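Leinenstores nach dem Waschen zu kurz – kann man da noch was retten?

Aino Heiskanen, August
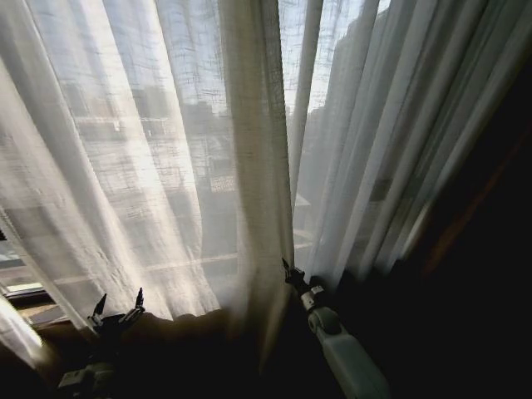
Die Stores am Wohnzimmerfenster, bei Tageslicht

Hallo ihr Lieben, ich hoffe, ich bin mit meinem Kummer hier richtig! Wir haben uns im Frühjahr für das große Fenster Stores von Furnia gegönnt (laut Etikett halb Leinen, halb Viskose), und ich war so glücklich damit. Am Mittwoch habe ich einen davon zum ersten Mal gewaschen, bei 40 Grad, weil ich es von der Bettwäsche so gewohnt bin, und jetzt fehlen mir neun Zentimeter in der Länge. Den anderen habe ich mich noch gar nicht abzunehmen getraut. Lässt sich so ein Stoff wieder strecken, oder muss ich unten etwas ansetzen? Für jeden Tipp bin ich dankbar, auch für die umständlichen!

Ximena Echeverría

Liebe Aino, das kenne ich nur zu gut, bei meiner Mutter war es damals genauso (und die hat geschimpft, das kannst du dir vorstellen). Mach den Store noch einmal richtig nass, lauwarm, nicht schleudern, und häng ihn tropfend wieder auf, mit einem alten Handtuch darunter. Dann alle halbe Stunde ganz sanft mit beiden Händen nach unten streichen. Viskose gibt feucht gut nach, also bitte nicht reißen! Bei mir kamen so ungefähr 26 Millimeter zurück, den Rest habe ich aus dem Saum geholt. Schau mal nach, wie breit deiner umgenäht ist, oft steckt da noch einiges drin. Den zweiten würde ich vorher abmessen und dann nur kalt im Handwaschprogramm waschen.

Kenneth Cruickshank

Stange tiefer setzen, fertig. Haben wir auch so gemacht.

Declan Ngata

Kenneths Idee geht aber nur, wenn beide gleich kurz sind! Ich würde wie Ximena den Saum auslassen und die alte Knickkante mit feuchtem Tuch ausbügeln.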